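Hand comparison, progress to the end of March
Prepared for Kevin Noonan, Mulligan programme
From Siham Qaisi

We have now logged 187 attempts with the five-fingered hands from Drukex, against 2743 with the old Willach two-jaw gripper. I would ask you not to read much into the difference in success rates yet. The Willach figures go back well before this grant and include a lot of easy boxes. The Drukex figures are nearly all containers and lids, picked on purpose to be awkward.

What I can say is that the hands are slower than the supplier's talk led us to expect. Setting up a new object takes most of a morning. Fingertip placement on a flat round surface is decent when the object stands where the controller thinks it does, and poor when it is a little off. 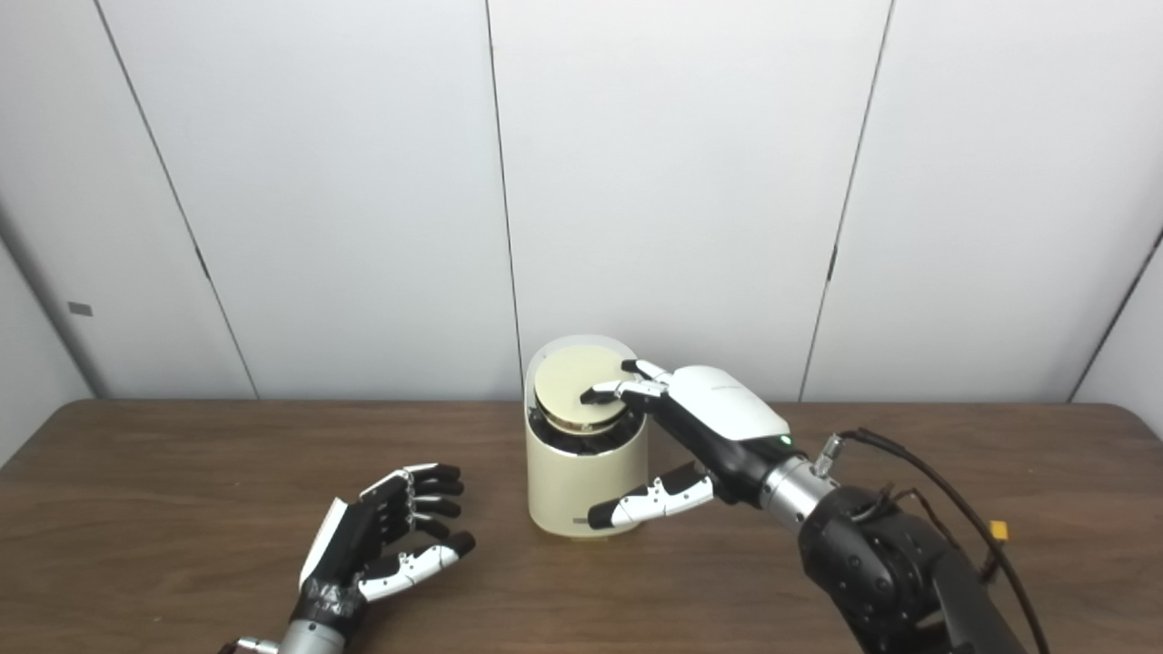
Cabling remains my main worry. Two of our three lost sessions came down to a connector working itself out during wrist turns, and the supplier's answer so far has been to send clips. I am not convinced clips will do it. The third was a controller restart that we can't explain.

The two-handed tasks you asked about have barely begun. Most runs so far use the right hand only, and I would rather report that plainly than pad the table with a few lucky results.

Naretti have offered their controller on loan. I'd like to accept, on condition that we rerun the same lid tests and publish both sets. We also need the Willach gripper tried on those lids, or there is no comparison to speak of. That work is booked for next month and needs no extra money. I can't recommend buying a second pair of hands before it is done.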